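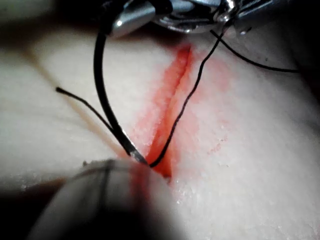

Le coussinet de suture Prolton : incision aux bords rouges, aiguille courbe et fil noir.

Coussinet d'entraînement à la suture Prolton – avis du service des équipements pédagogiques

Le présent avis porte sur le coussinet synthétique Prolton, distribué par la société Mostton et destiné à l'apprentissage des points de base. Il a été établi à la demande de la direction des études de l'institut Montes, en vue du renouvellement du matériel des ateliers de première année. Les essais ont été conduits par Mme Pallavi Mathur, responsable des travaux pratiques, et par M. Narendra Rana, formateur.

Aspect et matière
Le coussinet est blanc, mat, d'une texture légèrement grenue. L'incision, étroite, est bordée d'un rouge soutenu qui se dégrade en rose pâle sur la surface voisine. Cette coloration n'a pas de valeur anatomique, mais elle remplit son office : l'étudiant repère sans peine les berges et juge mieux de la distance à laquelle il pique. Le fil noir se détache nettement sur le fond clair, ce que les formateurs ont apprécié lors des corrections. Sous un éclairage direct, en revanche, le blanc devient éblouissant au centre du coussinet. Il est recommandé d'orienter la lampe de biais.

Comportement à l'usage
La pénétration de l'aiguille courbe demande un effort régulier, sans à-coup. Le geste de rotation du poignet s'en trouve bien sollicité, et les défauts d'angle se corrigent vite. La matière tient correctement le point simple comme le point de Blair-Donati. Elle se déchire toutefois lorsque la piqûre est faite trop près du bord et que le nœud est serré avec excès. M. Rana relève que le modèle Zorkura, employé jusqu'ici dans nos ateliers, pardonnait davantage cette erreur ; il n'y voit pas nécessairement un avantage pour ce dernier.

Les porte-aiguilles de l'institut ont tous été compatibles avec l'exercice. Le fil glisse bien au premier passage, un peu moins lorsqu'il a gardé les plis de son emballage. Il convient alors de le lisser entre deux doigts avant de commencer.

Durée de service
Un même coussinet a supporté 30 points avant que les berges ne perdent leur tenue. Au-delà, il reste utilisable pour l'entraînement aux nœuds. Le nettoyage se fait au chiffon humide, sans solvant.

Prix et conditionnement
Le lot de 15 coussinets est facturé 400 euros, frais de livraison compris. Les aiguilles et le fil sont vendus séparément, point que la notice commerciale aurait pu signaler plus clairement.

Avis
Favorable, pour les ateliers de première année. Pour les niveaux supérieurs, l'absence de plans distincts sous la surface limite l'intérêt du produit, et le service maintient sa préférence pour les modèles multicouches. Les demandes de prêt d'un coussinet d'essai sont à adresser à Mme Mathur, bureau 53.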